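How to Pick a Storage Basket You Won't Regret

31 shares · 6 comments

Every store wants to sell you a matching set of baskets, and I doubt most homes need one. Measure your shelf first. Write down the depth, then take off 2 inches so your fingers fit behind the basket. The size on the label is often the size at the rim — the base can be a lot narrower.

I paid extra for the Redisitz set in April and can't say it holds socks any better than the cheap ones from the Felengate market.

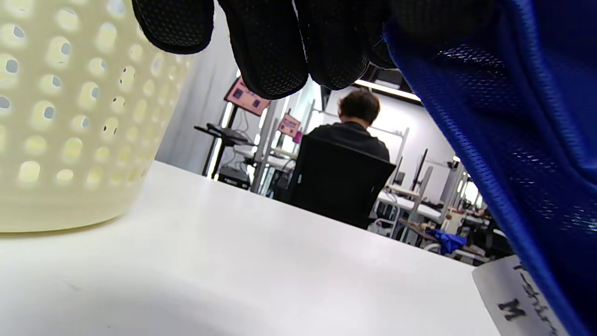
Plastic Baskets

Holes in the walls let air through, so they suit onions or damp cloths. They also let rice, pins and small screws out. Ignore claims like "holds 200 items." Items of what?

Load the basket with what you plan to keep in it, lift it by the rim, and watch the sides. If they bow, put it back. Rinse it in plain warm water before use. The special cleaner Ikum sells for this smells nice, and I couldn't tell you what else it does.

Share · 130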